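How small hotels are rethinking the linen cupboard

For most of its history, the Suvarna guest house sent its washing out each morning and thought little more about it. A review of household costs, completed in September, has changed that practice.

The review found that the 92 rooms had produced 3,921 towels for washing in a single month. Many had been used only once. Guests are now asked on arrival whether they would like fresh linen daily, and most have chosen a change every third day.

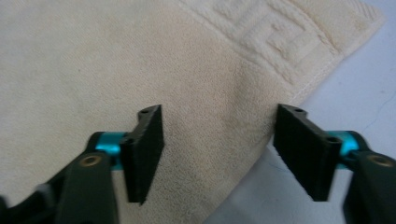
Krishnamoorthy Thampi, who manages the house, reports that the monthly figure has since fallen by 1,074. Staff hours saved in the laundry have been moved to the kitchen and garden.

The choice of cloth has also been examined. Heavier towels are popular with guests but take longer to dry, particularly during the rains. Aishwarya Varma, head of housekeeping, has kept the heavier weight for bath towels and selected a lighter one for the pool. Worn pieces are cut down for cleaning.
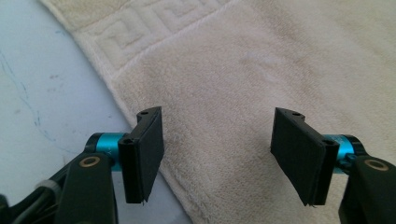 Cream terry towelling, a long-standing choice for guest bathrooms.

Other owners in the district are considering similar measures. Bhavana Unnithan, whose family runs a smaller property nearby, intends to offer guests the same choice next season. She has ordered almost 800 new towels and expects them to last considerably longer than the previous stock.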